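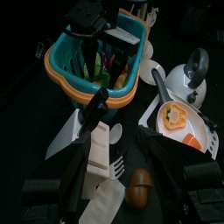

Kerum – Wednesday, September 25, 2019

Kerum Basketball League, competition meeting
Minutes

1. Opening
The chair opened the meeting at the Fultel Arena office. All 11 member clubs were represented. The minutes of the previous meeting were approved without changes.

2. Schedule
The regular season schedule was adopted as circulated, with one correction: Plunar plays its first home game on Sunday, not Saturday. Requests to move a game must reach the league office in writing at least 4 days before tipoff. The fee for a late request stays at 600 and is charged to the club making it.

3. Shot clocks
Two clubs reported that the reset to 14 seconds after an offensive rebound failed during preseason games. The supplier, Sjöberg, has issued new software for the control unit. Clubs are to install it before the opening round and confirm by email. Table officials will test both resets before each game.
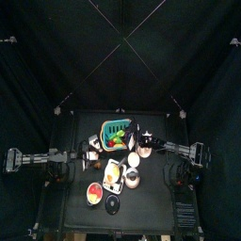 4. Player registration
The roster deadline was discussed. A proposal to allow one extra foreign player from January was put to a vote and rejected. Players on dual registration may appear for the second team only if they did not start for the first team in the same round.

5. Attendance reporting
Last season's highest reported attendance was 1,799, for the second semifinal. Reports will now list tickets scanned – season passes included – and leave out unused complimentary tickets.

6. Other business
Game balls will be delivered to clubs next week. Plunar asked for a review of travel payments to referees. Deferred to the January meeting.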